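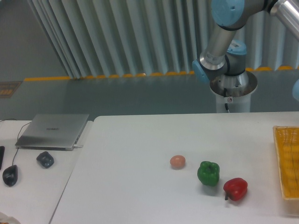 3.2 Shift-swap requests and the role of the department lead

The second part of the study concerns how requests to exchange shifts were handled in the grocery, bakery and produce departments of the participating shops. Flalletti, the retailer that gave us access to its records, operates a written policy under which two employees of the same grade may exchange shifts if the department lead signs the request before the weekly rota is closed. The policy says nothing of the grounds on which a lead may refuse.

We obtained 1,706 swap requests from 14 shops in the Ikuvthorpe and Destmont districts. Requests lacking a signature, or in which the second employee could not be identified, were removed. The remaining 1,424 form the basis of the analysis. Each was coded by two members of the team (Karaki and Wuyts) for department, length of service of both employees, notice given, and outcome. Differences in coding were settled by a third reader.

Figure 3. Laboratory at the Jireš site.

Notice was the strongest predictor of approval in every department except bakery. Bakery leads refused requests for early shifts even when these were made well ahead, and the interviews suggest why. Early bakery work depends on oven training, which few part-time employees hold, and leads were unwilling to leave an untrained person to open the section. Several part-time employees told us they had asked for the training and were still waiting for a place.

Length of service had a smaller effect than expected. Belmonte and Mrema, in their earlier work on rest breaks, found that long-serving staff were treated more generously by leads who had once worked beside them. Our records show a similar pattern in produce only. In grocery, where leads were often moved in from another shop, no such difference appeared.

Interviews were held with 10 department leads. Most described swaps as a matter of trust between colleagues, and three said that they approved informal exchanges which were never written down. The records therefore understate the number of swaps taking place, and the rates of refusal given in Table 4 should be read with this in mind. Vávra's suggestion that informal exchanges be logged after the event is taken up in Section 5.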